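Filed under: Short reads / Fiction / Ten-minute stories

I'd been at Valdebenito for 3 weeks before anyone let me near the blue thing. I call it that because everyone did. It had a proper name on the paperwork, something with a lot of letters in it, but Yamila Quiroga said "pass me the blue thing" on my first morning and that was me told.

Yamila had the bench by the window and a mug from a firm called Platum that had gone under years ago. She drank out of it all day and never once washed it, as far as I could tell. She could go a whole morning without a word and then tell you the entire plot of a film while you were trying to find your coat.

"My mum had one on her dresser," she said, one grey afternoon in February — we were both meant to be doing the Jernis order. "Same blue. We weren't allowed to touch it either."

"What did it do?"

"Do? It sat there. My brother and I used to dare each other. He'd reach in from one side and I'd reach in from the other, and whoever touched it first had to own up if she came in." 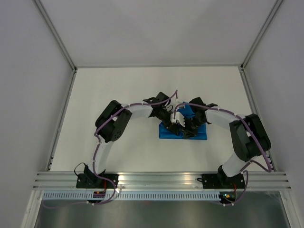 I asked if she ever did come in. Course she did, Yamila said, she came in every single time (mothers have a sort of radar for it) and they'd both be stood there with their arms out, like two people who'd been asked to dance and weren't sure about it. And then she and her brother would blame each other until teatime!

I laughed so much I had to put my pen down. She didn't laugh, though. She turned her mug round on the bench.

"He's in Raltovent now," she said. "It's 48 minutes on the train. I looked it up."

"That's nothing. I do more than that to get here."

"I know it's nothing."

We got on with the Jernis order after that. The rain came on, the radio played the same two songs it always played, and at five she put her coat on and stood by the door doing up the buttons, very slowly, all the way to the top.

"Who ended up with it?" I asked. "Your mum's one."

"He did," she said. "I told him I didn't want it."

Then she went back for her mug, rinsed it under the tap and put it in her bag, and asked me what time the last train was.

We use cookies to remember your reading settings. Accept all | Manage choices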